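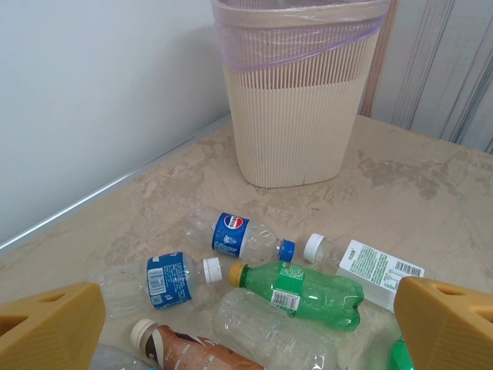 Nevari scented bin liners, lavender, roll of 28

I bought two rolls of these in April from the household shop in Stullstead, after Temdale stopped making the plain ones I had used for years.

The bags are thin but stronger than they feel. I have had 3 split out of the first roll, all at the bottom seam, and each time I had put something with a corner in. Tissues, cotton wool and empty tubes are no trouble. I would not use them for kitchen waste.

The scent is strong when you open the packet and gone in 6 days. They tear off the roll cleanly, though finding which end opens takes a bit of rubbing. There are no ties, so you have to knot the top, and a full bag leaves little to knot.

Fine for a bathroom or bedroom. I will buy them again if the price stays the same.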